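Materials and Making › Ages 8 to 11

Why does wood have lines in it?

Look closely at almost any wooden table and you will find lines running across it. Some are straight and some are wavy. People call this pattern the grain.

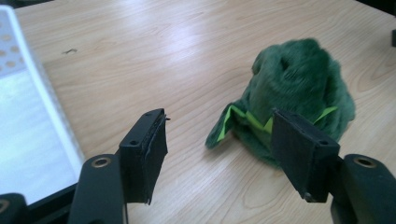
A reader in Fenham wrote to ask whether the lines are painted on, as the ones on her kitchen table look too neat to be real. In a table made of real wood, they are not. The grain grew inside the tree, and it was there long before anyone picked up a saw. Some furniture is covered with a printed sheet that copies the look of wood, so her question is a good one. We will come back to it at the end.

How a tree grows fatter

A tree grows in two ways. It gets taller at the tips of its branches, and it gets thicker all the way round its trunk. The thickening happens in a very thin layer just under the bark, called the cambium. Each year the cambium makes new wood on its inner side and new bark on its outer side.

In places with a warm season and a cold season, the new wood is not the same all year. In spring there is usually plenty of water and the tree grows quickly. The wood it makes then is often paler. Later in the summer the tree slows down, and the wood it makes is usually darker and more tightly packed. In winter it stops growing altogether.

One pale band and one dark band together make one year of growth. If you see a tree stump, you can often count these bands, starting at the middle. A stump with 70 rings came from a tree that was 70 years old when it was cut, or a little older if it was cut some way above the ground.

Wide rings usually mean good years. Narrow rings can mean the tree was short of water, or had bigger trees standing in its light.

From rings to lines

Rings are round, so why does a table have lines?

It depends on how the trunk is cut. Imagine a swiss roll. If you slice it across, each piece shows a spiral. If you cut it from end to end, you see long stripes. The cake is the same, but you are looking at it from another side.

A tree trunk works in a similar way. Slice across it and you see rings. Saw along its length and you get planks, and the edges of the rings show up as lines. A plank cut so that it points towards the middle of the trunk has fairly straight lines. A plank cut from nearer the outside often has curves and pointed arches, and these look a bit like the lines round a hill on a map.

Trees are not perfectly straight either. A trunk may lean or twist, and the lines will bend with it.

What are knots?

A knot is the round or oval mark you sometimes find in a plank. It is the place where a branch joined the trunk. As the trunk got thicker, it grew around the bottom of the branch, and the lines of the grain had to go round it too. Knots are often harder than the wood near them, and they can be awkward to saw.

Why do woodworkers care?

Wood is made of tiny tubes and fibres. Most of them run up and down the trunk, the same way as the grain. This means wood splits easily along the grain but is much harder to break across it. You can test this with a drinking straw bundle — it is easy to pull the straws apart from each other, and much harder to snap them all in half.

When people sand wood, they usually rub in the same direction as the grain. Rubbing across it leaves scratches that show.

Wood also takes in a little water from the air and lets it out again. It swells and shrinks as it does so, mostly across the grain and hardly at all along it. A wooden door that sticks in damp weather may open easily once the air is dry.

Real or printed?

Now back to the question from Fenham. There are 2 things you can try at home.

First, look at the edge. In a solid wooden top, the lines on the surface carry on over the side, and at the ends you may see parts of rings. Printed sheets cannot do this properly.

Second, look for repeats. A printed pattern is often used more than once, so the same knot or wiggle may turn up again further along.

There is also something in between, called veneer. This is a very thin slice of real wood glued on top of a cheaper board. The grain you see on it did grow in a tree, but it only goes as deep as the slice.

Words to know

Bark — the outer covering of a tree.
Cambium — the thin layer where new wood and new bark are made.
Grain — the direction and pattern of the fibres in wood.
Veneer — a thin slice of wood glued to another material.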